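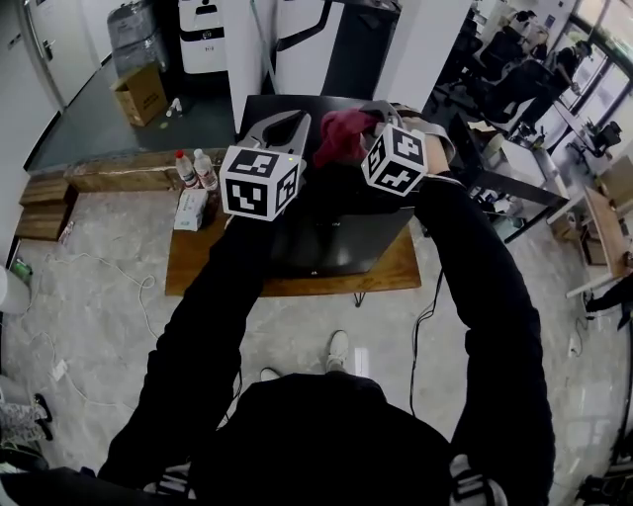
*Hand-held grippers over a small table, with a crumpled cloth as the work item.*

# How to find out if a chore is ready for a machine

This guide is for people who run a small shop, a laundry room or a busy house and want to know which jobs they could hand to a robot now. It uses cloth as the main example. Cloth is a good test. A towel has no fixed shape, it looks different every time it is dropped, and most of us fold one without thinking.

The short answer for cloth is "partly." Moving it from one place to another is within reach. Folding a known item that starts out flat is within reach at a slow pace. Taking any item from a mixed heap and folding it neatly is still hard, and a demo video won't tell you how hard.

## What you need

- One chore, small enough to describe in a sentence
- A pair of hand-held grippers, or kitchen tongs if you have none
- A table at about waist height
- A phone with a timer
- Paper and a pen

## Step 1: Write the chore down as single moves

"Do the laundry" is too big. "Fold a hand towel" is closer, but it still hides several moves:

1. Find the towel.
2. Pick it up by one edge.
3. Find a corner.
4. Find the next corner.
5. Spread it on the table.
6. Fold it in half, then in half again.
7. Put it on the stack.

Keep going until each line is something you could do with one or two grips. If a line has the word "find" in it, mark it. Those lines usually cause the trouble.

## Step 2: Do it yourself with grippers

Put the cloth on the table in a heap. Hold a gripper in each hand and do the whole chore without touching the cloth with your fingers. Keep your elbows off the table.

Most people find that grabbing the cloth is easy and finding the corner is slow. You can't feel the hem through the gripper, so you end up looking for it. If you pick up two layers when you wanted one, don't fix it by hand. Let go and try again, and write down that you did.

Practice for ten minutes before you start keeping score. The first few tries mostly measure how clumsy you are with the tool.

## Step 3: Run 100 tries

A dozen tries isn't enough. Crumple the cloth and drop it before each one so it never starts in the same shape. For every try, note three things:

- Time from first touch to done
- Number of drops or regrips
- Pass or fail

Decide what counts as a pass before the first try. For a hand towel we use edges that line up within a finger's width.

If you can't get through the chore with grippers, don't expect a robot with the same grippers to do it. If you can, the hand is probably good enough, and the open question is whether software can see and plan well enough to use it.

## Step 4: Change one thing

Run the test again with one change. Good ones to try:

- A darker cloth, or one close to the color of the table
- A bigger item, such as a bath towel
- Other things left on the table near the work
- Evening light in place of daylight

People adjust to these without noticing. Machines often don't. When you talk to a seller, ask for results under the same changes.

## Step 5: Compare with a machine

Ask for raw counts, with the failures included. At the Clarkberg workshop we went through a log of 1239 folding tries. The passes were bunched together on small square items that started out flat. Shirts and anything inside out made up most of the failures, and a person had to step in to reset the table after many of them.

Resets matter more than speed. A slow machine that runs 200 items overnight by itself can be worth having. A fast one that needs help every few minutes means you now have a person standing next to it all day.

## Where common chores stand

| Chore | Ready? |
|---|---|
| Vacuuming open floor | Yes |
| Moving boxes of one size | Yes, in a set-up area |
| Sorting small rigid parts | Mostly |
| Folding flat towels | Slowly, with checks |
| Folding from a mixed heap | Not yet for most shops |
| Clearing a cluttered table | Not yet |

Go back over the table every year or so. The middle rows are the ones that move.

## If the score comes out close

Change the chore before you buy anything. Sort items by size first, use a table that contrasts with the cloth, or leave the last fold to a person. Then repeat Step 3 with the new setup and keep both score sheets.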